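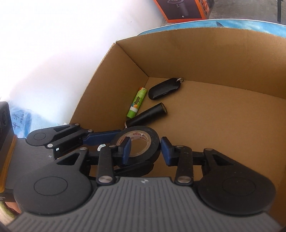

Vunside Adds Phishing-Resistant Sign-In for Small Offices

PRUDPORT, 2021-10-07 - Vunside, a maker of account security software for small and midsize organizations, today announced the release of Mitis, a sign-in service that replaces texted codes with a prompt tied to the user's own computer or phone. Mitis is available now to all customers on a yearly plan.

The service is meant for offices that have between 11 and 400 user accounts and no full-time security staff. It works with the common email, payroll and file storage systems these offices already use. An administrator can turn it on for one group of users first and add the rest later.

With Mitis, each user registers a device once. After that, the device checks the address of the site asking for a login before it answers. If the address does not match the one on record, the request is refused and the administrator gets a notice. A copied login page does not receive a password or a code, even when the user has clicked on the link.

"Most of the break-ins our support team handles start with a normal-looking email and a login page that is one letter off," said Phong Vũ, head of product at Vunside. "People are busy and they type in the code. We wanted the check to happen on the device, where it doesn't depend on somebody reading the address bar at 4:45 in the afternoon."

Vunside tested the service over the summer with 934 users at client offices, among them dental practices, a freight broker and two private schools. Changes made during the test include a shorter registration screen, a backup method for lost devices, and a weekly report that can be sent to a manager who does not have administrator rights.

The backup method was the most requested item. A user who loses a registered device can be let back in by two approved coworkers, and the old device is removed from the account at the same time. Each use of the backup method is written to the log.

Mitis also connects to Anozie, the company's log storage product. Customers who have both can search sign-in records and file access records from one page. Anozie is sold separately and is not needed to run Mitis.

Customers on the older text message plan can move to Mitis at no added cost until the end of December. After that date, text message codes will stay available for existing accounts but will not be offered to new ones. Support for organizations with up to 1,000 accounts is planned for a later release.

Setup guides and a list of supported systems are posted in the customer portal. Administrators who want help with the move can book a call with the support desk from the same page.

About Vunside

Vunside develops sign-in, logging and account recovery software for small and midsize organizations. The company is based in Prudport.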